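首页 论坛 标签 未回复 用户 搜索 登录

4G 路由器显示载波聚合已激活,下行速率却没有变化,怎么定位?

发布者:Grela 标签:LTE 载波聚合 室外CPE MTU

安装点在郊区,固定使用,没有有线宽带可选。设备是一台 Jurkeck 室外型 CPE,Cat 12,标称支持三载波聚合和 256QAM,装在二层外墙上,PoE 供电,网线为六类,到室内交换机协商速率是千兆。室内的路由器只做拨号之后的转发,没有开限速,也没有开流量整形。

原先锁定 Band 3 单载波,20 MHz,下行测速稳定在 40 Mbps。升级固件之后,网页后台出现了"CA 状态"一栏,显示 PCC 为 B3,SCC 为 B1,状态写的是 Activated。我以为速率应该明显上升,实测仍然是 40 Mbps,白天和凌晨几乎一样。上行没有观察到异常。

已经做过的操作:

恢复出厂设置后重新配置,无变化。
换过一张同运营商的卡,无变化。
APN 按默认值,IPv4/IPv6 双栈和单 IPv4 都试过,无变化。
天线朝向调整过,RSRP 从 -97 dBm 改善到 -90 dBm,SINR 由 11 dB 升到 14 dB,速率无变化。

后台能读到的 PCC 参数:RSRP -90,RSRQ -10,SINR 14,CQI 大多为 11,RI 为 2。SCC 只显示频段和 PCI,没有信号值。

问题是两个。第一,Activated 是否意味着辅载波真的在传数据,还是只代表已经配置。第二,信号改善了而速率完全不动,瓶颈应该从哪一段开始查。换基站暂时做不到,附近能收到的只有这一个站,另一个在山背面,RSRP 低于 -115,没有使用价值。

回答者:Ndung'u

多半是基站拥塞,小区用户多,分给你的 RB 就少。CA 激活也没用,主载波辅载波都挤。建议换套餐或者换运营商。5G 覆盖了就换 5G 设备。

评论(Grela):凌晨三点测的也是 40,这个时段不太可能拥塞。

评论(Ndung'u):那可能是卡限速。

回答者:Victor Lukumay

先回答第一个问题。在 LTE 里,辅载波有三个不同的阶段,很多 CPE 后台把它们混在一个字段里显示。

一是配置。基站通过 RRC 连接重配置消息把 SCell 加给终端,消息里带有 sCellToAddModList。到这一步终端知道有这个辅小区,还没有在上面监听 PDCCH。

二是激活。基站通过 MAC 控制单元激活 SCell,终端开始监听并上报该载波的 CQI。如果一段时间没有调度,sCellDeactivationTimer 到期后会自动去激活。

三是调度。基站真正在这个载波上分配资源块。激活之后不等于有调度,业务量不够时,多数厂家的调度器会优先把数据放在主载波上。

你后台的 SCC 没有 RSRP 和 SINR,不能区分处于哪一步。有些固件只要收到重配置消息就写 Activated。可以用 AT 口查,具体命令和模组有关,看模组手册里查询 CA 信息的那条。空闲时查一次,满速下载时再查一次。如果下载过程中 SCC 的状态值不变,也没有信号读数,那它大概率只停在配置阶段。

第二个问题更重要。你给的数据里有一处说不通:SINR 从 11 升到 14,CQI 也不低,RI 为 2,20 MHz 单载波,凌晨空载时不应该只有 40 Mbps。信号变化而速率一点不动,白天和夜里也一样,这是固定上限的特征。无线侧受限的曲线会随时间和信号起伏,不会是一条平线。

固定上限有几种常见来源,按排查成本从低到高:

1. 签约速率。核心网给每个用户下发 AMBR,APN-AMBR 限制单个 APN 下所有非 GBR 承载的总和,UE-AMBR 由基站执行。你换的卡是同一个运营商,如果是同一档套餐,限制也是同一个,换卡等于没换。要借一张确认过不限速的卡,比如在手机上于同一地点跑出过更高速率的那张,直接插到 CPE 里。

2. 设备类型识别。有的运营商按 IMEI 前八位(TAC)区分手机和 CPE,下发不同的策略。验证方法是把 CPE 里的卡拿出来放到手机里,在同一位置测,注意手机要锁在相同频段。手机能超过 40 而 CPE 不能,就怀疑这一条或者 CPE 自身。两边都是 40,基本可以确定在签约侧。

3. CPE 的转发能力。升级固件后硬件加速被关掉的情况我见过两次。满速下载时看 CPU 占用,重点看单个核心的软中断。如果有一个核心接近 100%,其余空闲,就是 NAT 走了软件路径。可以临时改成桥接模式,让电脑直接拿到地址再测。

4. 测速本身。单线程 TCP 受往返时延和接收窗口限制,时延 90 ms、窗口 512 KB 时,理论上限是 46 Mbps 左右,扣掉开销正好落在你看到的数值附近。很多人在这里误判。改用多线程,或者用 iperf3 加 -P 参数开 8 个流,再用 UDP 打一次,看丢包从什么速率开始出现。

我自己在 Grilolholm 的一处安装点遇到过同样的现象,后台同样显示聚合激活,速率同样卡住不动。最后查出来是两件事叠加。套餐的 APN-AMBR 设得很低,这是主因。改签之后速率上去了,但下载到一半会掉,抓包看到大量分片和重传。原因是室内路由器的 WAN 口 MTU 还是 1500,而 CPE 到核心网之间有 GTP-U 封装,某一段传输网没有放大 MTU,同时 ICMP 被过滤,路径 MTU 发现失效。把 MTU 改为 1420,并且在路由器上开 MSS 钳制之后恢复正常。
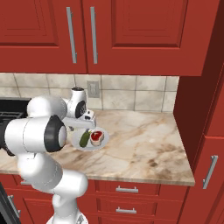

MTU 的测法是从电脑上发带 DF 标志的 ping,载荷从 1472 开始往下减,找到能通的最大值,再加 28 就是路径 MTU。28 是 IPv4 头 20 字节加 ICMP 头 8 字节。双栈环境下 IPv6 要单独测,头部长度是 40 字节,加 ICMPv6 的 8 字节。两个结果取小的那个去配 WAN 口。如果只改 MTU 不开 MSS 钳制,局域网里仍按 1500 协商的主机在 ICMP 被过滤时还会出问题。

还有一点,256QAM 在你的条件下用不上。SINR 14 时调度到 64QAM 已经不错,要稳定使用 256QAM,SINR 一般得在 21 dB 以上。所以不用在固件里找这个开关。RI 为 2 说明双流已经建立,天线不用再动了,除非 AT 口里看到两路接收电平差得很多,那要查馈线接头。

建议的顺序:先做多线程测速,再做手机交叉验证,然后桥接,最后才轮到 CA。CA 的状态在瓶颈解除之前看不出意义,总速率被限制住,加几个载波都是同一个结果。

评论(Grela):按顺序做了。iperf3 八个流 TCP 结果是 40,UDP 在 41 开始丢包。卡放进手机,锁 B3,也是 40。CPU 占用不高,最高的核心在 21%。看来是签约侧。

评论(Victor Lukumay):是的,UDP 刚超过上限就丢包,说明限速器是直接丢弃,没有做缓冲。让运营商查这个号码在 HSS 里的 AMBR,报障时不要说"网速慢",直接说下行 AMBR 的值和套餐不符,要求转二线。

评论(Grela):客服回复说套餐页面写的是 100 Mbps,系统里的模板是旧的,要在下个账期刷新。刷新之后我再测 SCC。

评论(Victor Lukumay):刷新后要让终端重新附着一次,飞行模式开关或者断电都可以,否则可能继续用旧的承载参数。

回答者:Jurkeck_用户

补充一下后台那个字段。我用的是同系列的设备,旧固件没有 CA 状态栏,新固件里 Activated 在空闲时也一直亮着,跟是否下载没有关系。AT 口里看,空闲时 SCC 是"已配置、未激活",开始下载后变成已激活,停止下载后又退回去。所以网页上的那个字段不用看。

另外锁频要注意,如果在后台把频段只勾选了 B3,有的版本会把 SCC 也一起限制掉,UE 能力上报里不带 B1 的组合,基站就不会配置辅载波。要把 B1 和 B3 都勾上,再用锁 PCI 的方式固定主小区。你原来是锁单载波的,检查一下这里有没有改过来。

评论(Grela):检查了,升级后已自动变成全部勾选。AT 口晚些再看。

最后编辑:2023年9月11日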